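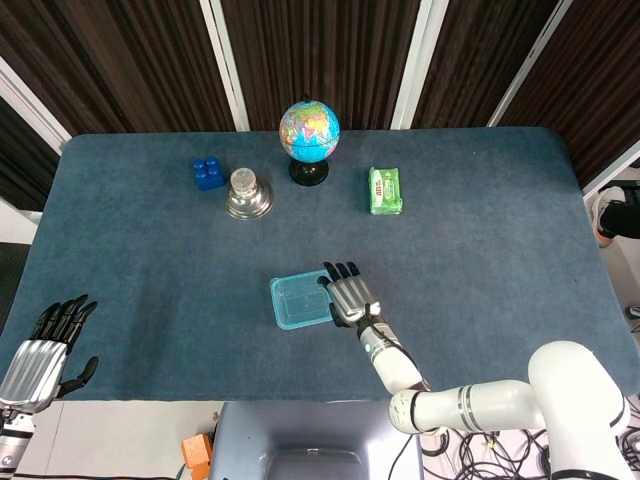
The Skotano desk globe on slate-blue felt.

Skotano Desk Globe

I've been selling globes long enough to know that most people who land on this page are after one of two things. Either you want something good-looking for a desk or a shelf, or there's a kid in the house who keeps asking where places are and you're tired of pulling out your phone. The Skotano does both jobs pretty well, and it's the one I end up recommending most (I have one next to my own monitor, so take that as you like).

It's a small globe. I say this up front because I get emails! If you want the big floor-standing kind that you can walk around with a drink in your hand, have a look at the Waltine instead. The Skotano is meant to sit beside a lamp and leave you room to work. You can pick it up with one hand and carry it to the dinner table when an argument starts about which is farther north, Rome or New York. It's Rome, by a hair, and I lost money on that once.

What I like about it

The map is easy to read. Small globes often try to cram in every town and you end up with a gray smudge over Europe. The people who drew this one left a lot out, and I think they were right. You get countries, capitals, the larger rivers and the main ocean currents, with just under 200 cities besides the capitals. The type is small but crisp, and I can read it without my glasses in daylight. In the evening I need them.

The spin is nice too. It turns smoothly and stops where you leave it, so you can park it on the Pacific and it'll still be the Pacific tomorrow. The axis is tilted the usual 23 and a half degrees and doesn't adjust.

What I don't like so much

The seam at the equator. You can feel it with a fingernail, and on a few of them the coast of Ecuador doesn't quite line up. I check each one before it goes out and send the bad ones back, but a hairline is normal and I won't take a return for it. Also, the box is a pain to open. Use a knife, go slowly, and keep the blade away from the top.

Looking after it

Dust it with a dry cloth, turning the globe under the cloth as you go. No glass cleaner, please, it dulls the finish and I can't fix that. Keep it out of a sunny window or the oceans will fade to a sort of weak tea green. If it starts to squeak, put one drop of sewing machine oil at the north pin and wipe off the extra.

Ordering

The stock number is 437. Orders leave here within 4 working days, a bit longer in December when everyone remembers they have a nephew. If it shows up dented, write to me within 6 weeks with a photo and I'll swap it.

People often ask about the lighted version. That's the Ursu, it has its own page, and it costs more than I'd like. The Drerkeck star globe is sold out until spring. I keep a waiting list, so drop me a line and I'll add you.

Contact | Shipping and returns | © All rights reserved | Back to top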